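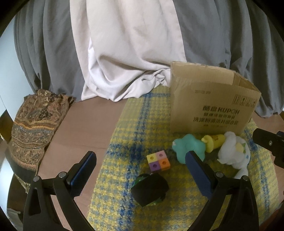

Write the rule down before anyone touches a gripper, was how Fahad Khokhar put it, and if you can't write it in one sentence, you don't have a rule yet, you have a mood.

I scribbled that on the back of my visitor badge about five minutes into the Lusesis open day in Nillville, and I ended up using most of the badge. I'd gone expecting big arms behind yellow fencing (I love those, no shame) and spent nearly the whole afternoon on hand-held grippers and the house rules for recording with them. It was a much better day out than it sounds!

The parking was awful, by the way. Go in by the Medrano side and walk.

Their handbook is called Banine, don't ask me why, and it has 191 numbered rules. Fahad says it used to be longer and they cut it down in December after people stopped reading it. New operators get a two-page version first and the full thing in their second week. The ones I liked best were the plain ones. Start every take with the jaws open. Look at both finger pads before you start. If a take goes wrong, keep it and mark it as a miss, don't quietly delete it. There was quite a debate about that last one, with a man behind me insisting bad takes poison the whole set. Fahad let him finish and then said that a folder with no misses in it is the first thing he gets suspicious of.

The tabletop work was my favorite. Soft toys, a colored block cube, an open detergent carton, a patterned mat, curtains and sheets hanging up behind. It's all very living room, and I kept wanting to tidy it. You're not allowed to, though! Rule 180 says whatever is on the table when the log sheet is signed stays on the table, and anything you add or take away means a new sheet.

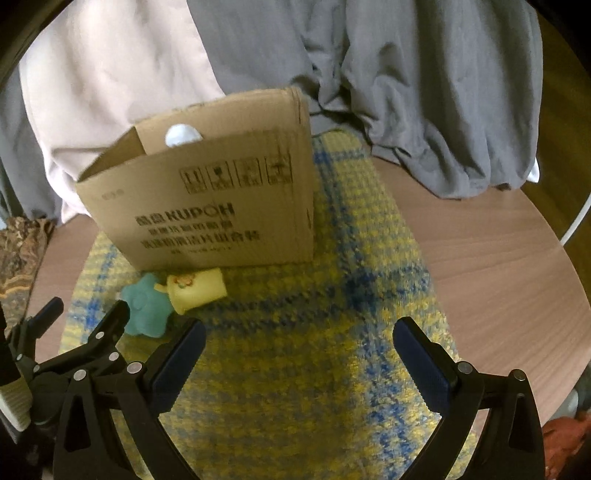

Jaws open over the rug, with the carton and two of the toys ahead.

I asked about the printing on boxes and got a longer answer than I bargained for. Shop packaging is fine under Banine, but anything with a person's name or address on it has to come off the table, and that goes for mail and pill bottles too. Same with faces. If a visitor wanders into view, you stop and start over. They had 3,847 takes logged on the wall chart when I was there, and each one has a second reader who didn't record it. I'd assumed software did that part. Some of it, Fahad said, but the software doesn't know when somebody was in a hurry.

My one grumble is that the rule sheets at the stations were in tiny print, and the lamination caught every light in the building. I've sent them a note. They're doing another open day next year and I'd like to bring my sister, who runs a packing line and has opinions about checklists. Bring a sandwich, the cafe shuts at 2.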